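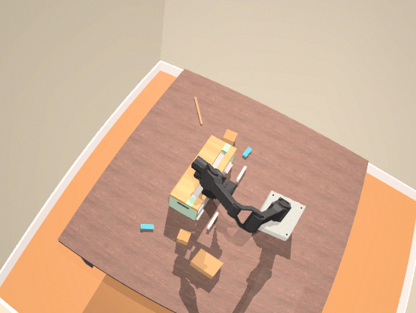 「見積書は読めるんです。読めないのは、見積書に載っていない行のほうで」

Isdenで設備の購買を受け持つ担当者は、席に着くなりそう言って、クリアファイルを机に置いた。中身は小型ロボットアームの導入計画で、表紙に「第5版」とある。第4版までは社内で差し戻されたという。差し戻した側に本人も入っているというから、話は最初から少しややこしい。

Isdenは展示用の小型什器や引き出し付きの収納箱を組み立て、付属品を詰めて出荷している会社だ。詰める作業は人の手でやっている。小さな部品を所定の引き出しに入れ、閉めて、次へ送る。ここをアームに任せられないかという話が持ち上がったのは去年の秋で、言い出したのは現場ではなかった。

「上から来た話です。展示会で見てきた、と。私はその展示会に行っていないので、どれだけ良かったのかは知りません。知っているのは、帰ってきた人が全員同じパンフレットを持っていたことだけです」

パンフレットの主はUltunanoという販売会社で、アーム本体とグリッパー、制御用のソフトをまとめて扱う。最初の提案は本体を1台買って、まず動かしてみましょうというものだった。担当者はこれを断った。

「動かしてみましょう、で買ったものが、うちの倉庫に2つあります。片方は布がかかっています。だから先にシミュレーションで見せてくれと言いました。机も箱も部品も画面の中に置いて、そこで引き出しの中に手が入るのかどうか。実機を買うのはその後でいいでしょう、と」

ではシミュレーションには満足したのか。そう聞くと、首を横に振られた。

「見た目はきれいでした。影までちゃんと落ちている。会議では皆さん感心するんですよ、影に。でも私が聞きたかったのは影の話ではないんです。うちの引き出しは湿気の多い時期に渋くなります。画面の中の引き出しは渋くならない。摩擦の値はいくつで入れたんですかと聞いたら、既定値ですと言われました。既定値って、誰の家の引き出しなんですか」

摩擦と、部品の重さと、箱の寸法のばらつき。この3つを自社の実測に置き換えてもらったところ、成功率は目に見えて落ちたそうだ。どのくらい落ちたかは教えてもらえなかった。ただ、第3版の差し戻し理由はそこに書いてある、とのことだった。

「落ちたのはいいことです。落ちないほうが怖い。問題は、値を入れ直す作業が見積もりのどこにもなかったことです。最初の分は好意でやってくれました。次からは有償です。うちは品目が多いので、次というのは必ず来ます」

品目の数は175。季節物を除いてこの数だという。そのうちアームに任せる候補として残ったのは13品目だった。

「提案書の初版では175のほうが表紙に書いてありました。対象品目175、と。嘘ではないんでしょう、将来的に対象になり得る、という意味なら。でも回収期間の計算までその数字でやっていたんです。13で計算し直したら、期間がえらく長くなって、先方の営業さんがしばらく電卓を見ていました」

残った品目はどう選んだのか。基準は単純で、角のある固いものが残り、細いもの、薄いもの、袋に入ったものはほとんど落ちた。

「立方体は優秀です。どこを向いていてもつかめる。デモに四角いものがよく出てくる理由が、やっとわかりました。細い棒が1本寝ているだけで話が変わります。机の面すれすれに指を差し込まないといけない。箱の上に何か載っているときも同じで、人なら先に手でどけますが、どける動作も誰かが作るわけです。その誰かの人件費はどの行ですか、というのが私の質問です。だいたい、この質問で会議が延びます」

比較のためにAmegashieからも見積もりを取った。本体価格はこちらが低い。ただし保守契約が必須で、年度の途中で解約できない。担当者は2社の書類を並べ、本体の欄を付箋で隠してから社内に回したという。

「本体の値段を見せると、みんなそこしか見なくなるので。隠して、どちらが高いと思いますかと聞いたら、意見が割れました。割れる程度の差なんですよ、使う年数で見れば」

付箋の下に何が並んでいたのか、見せてもらえる範囲で書き留めた。架台と固定金具。安全柵、またはその代わりになるセンサー。グリッパーの指先の交換品。制御用の計算機。電源工事。作業者への教育。停止したときに人手へ戻すための予備の作業台。最後のひとつは担当者が自分で足した項目で、販売会社の書類にはなかった。

「止まったら人がやるんです。今は全部人がやっているから、その机がある。アームを置くと机をどけるでしょう。どけた机はどこへ行くんですか。うちは狭いんですよ」

シミュレーションで使ったソフトはBrundamonという製品で、利用権は年ごとの更新になっている。これも悩みの種らしい。実機を買った後も、新しい品目を足すときにはまず画面の中で試すことになる。つまり検討のための費用だったはずのものが、そのまま運用の費用に移る。

「検討費で始めたものは検討費で終わってほしいんです、経理としても。終わらないなら最初からそう書いてほしい。書いてあれば怒りません。書いていないから版が増えるんです」

ここまで聞くと反対派のようだが、本人はその呼ばれ方を嫌がる。現場の側には別の事情がある。同じ姿勢で引き出しに部品を詰め続ける作業は肩にくる。求人を出しても応募が少ない。1日に900個を詰める日があり、そういう日の翌日は休みが増える。

「そこは疑っていません。900個の日のきつさは、手伝いに入ったことがあるのでわかります。だからこそ、変なものを買って布をかけるのは困る。現場はもう一度、期待して待つことになるんですから」

第5版では、購入の前に借用期間が入った。借りるのは1台、対象は13品目のうち比較的やさしいものに限る。測るのは成功した回数より、失敗したときに人が何分取られたかだという。記録用紙は担当者が自作した。用紙には「止まった時刻」「戻した時刻」「誰が戻したか」の欄があり、余白がやけに広い。

余白には何を書くのかと尋ねた。

「言い訳です。照明が違ったとか、箱の位置がずれていたとか。営業さんが横で言うことを全部書いてもらいます。照明のせいなら照明代が要るし、位置のせいなら治具が要る。言い訳は全部お金の話なので」

販売会社の反応はどうだったか。

「Ultunanoさんは嫌な顔をしましたが、用紙は受け取りました。Amegashieさんは借用自体をやっていないそうです。それも情報だと思って、書き足しておきました」

社内の審査は9月に開かれる。通ると思うかと聞くと、通るでしょうね、とあっさりした返事だった。借りるだけなら金額が決裁の下の枠に収まるからだ。その先の購入については、見込みを数字で言うことを断られた。

「回収期間を聞かれるたびに違う数字を出す人を、私は前の設備で見ています。自分がそれになるのは嫌なので、用紙が埋まるまでは言いません」

帰りがけに、倉庫の布のかかった機械を見せてもらえないかと頼んだが、手前に段ボールが積んであって近づけないとのことだった。第6版の表紙はもう作ってあるそうだ。

（取材・2024年8月24日）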